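# Alelia Robotics Club: Frequently Asked Questions

These are the questions we get most from new members and parents. If yours isn't covered, ask at any Wednesday meeting.

## Joining

**Who can join?**

Any student in grades 9 through 12. You don't need to have taken a programming class, and you don't need to own any tools. Students from other schools can join if their own school has no club. They need a signed form from their front office first.

**When does the club meet?**

Wednesday, 3:30 p.m. to 5:30 p.m., in the Grandik building. Recording sessions are arranged separately, in small groups, and are often held at members' homes. The schedule is posted on the sign-up sheet at the start of each month.

**What does it cost?**

Dues are $40 for the year. That covers your shirt, printed parts, and the entry fee for the Amarasinghe Challenge. If the dues are a problem, talk to the advisor. It stays between the two of you.

**Can I join in the middle of the year?**

You can join through the end of February. After that the challenge teams are set, but you're welcome to sit in on meetings and start in the fall.

## This year's project

**What is the club working on?**

We are teaching a robot arm to sort and pack fruit. The arm learns from recordings of people doing the same job with a hand-held gripper, so most of the work this semester is making good recordings. The arm itself is called Drameo and stays in the Grandik building.

**Why fruit?**

It's cheap, it's easy to find, and no two pieces are quite alike. A block of wood is the same every time. A mandarin orange is small and soft and rolls away if you bump it, and an apple is wider and heavier, so the fingers have to open further and close differently.

**What does a recording involve?**

One person holds the gripper and does one short task, such as moving a mandarin from the table into an open box. Start with the fingers open. Approach, close, lift, move, lower, open, back away. Then stop and hold still for two seconds so the software can find the end of the take. 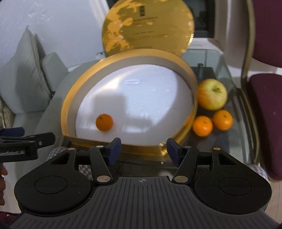 A take is usually 15 seconds long. If you drop the fruit, finish the take anyway and mark it "drop" on the log sheet. We keep those in their own folder. Don't delete anything on your own, even if you're sure it's bad.

**How many recordings do we need?**

The team finished last year with 2,305 good takes, and we would like to pass that. Variety matters more than the total, so move the fruit between takes and switch the starting position. Forty takes of the same orange in the same spot won't help much.

**How hard should I squeeze?**

Just enough that the fruit doesn't slip. The pads should press on opposite sides, near the widest part. New members nearly always squeeze too hard on mandarins for the first session or so, and the peel will tell you. Close slowly and stop when the fruit lifts without turning. 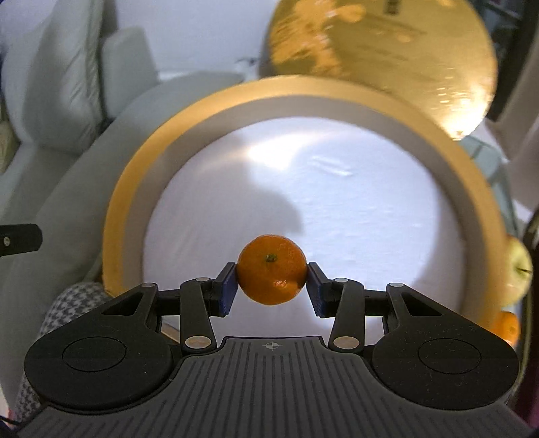 Try to keep your wrist steady while you carry the fruit. A little tilt is fine, but big swings make the position tracking drift, and then the whole take has to be thrown out. If your arm gets tired, trade off with your partner. We'd take ten careful recordings over thirty sloppy ones.

**Can I record at home?**

Members who have passed the gripper check can sign one out for a weekend. You need a table, decent light, and a few objects from the approved list. Ordinary rooms are useful to us. The arm has to cope with sofas, chairs, and shiny things in the background, and the workshop has none of those.

**What's the gripper check?**

It takes one meeting. You show an officer that you can:

- calibrate the fingers
- complete five clean takes in a row
- fill in the log sheet
- charge and pack the gripper

If you miss one of these, you repeat that part the next week.

**What if the gripper breaks?**

Stop using it and bring it back. The usual problem is a loose pin in the linkage — you'll feel one finger wobble. Don't tighten it yourself. We have spare pads and pins, and you won't be charged for normal wear. 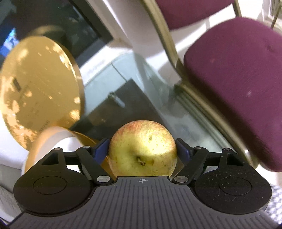
**Do apples and mandarins go in the same log?**

Use one log sheet for each kind of fruit. Write the fruit at the top, number the takes from one, and start a new sheet if you switch.

## The Amarasinghe Challenge

**How is it scored?**

Each team's arm gets two runs, and the better one counts. Points are given for each piece packed and taken away for each piece dropped or bruised. There's also a short interview in which every member explains the part they worked on.

**Does everyone go?**

Each team can bring six students. Other members can come and watch, but they'll need their own ride.

**Can I help without recording or coding?**

We need people to check log sheets, label takes, and put together the team notebook. The notebook is part of the interview score, and last year ours was started too late. If you like writing or drawing, ask for it at your first meeting.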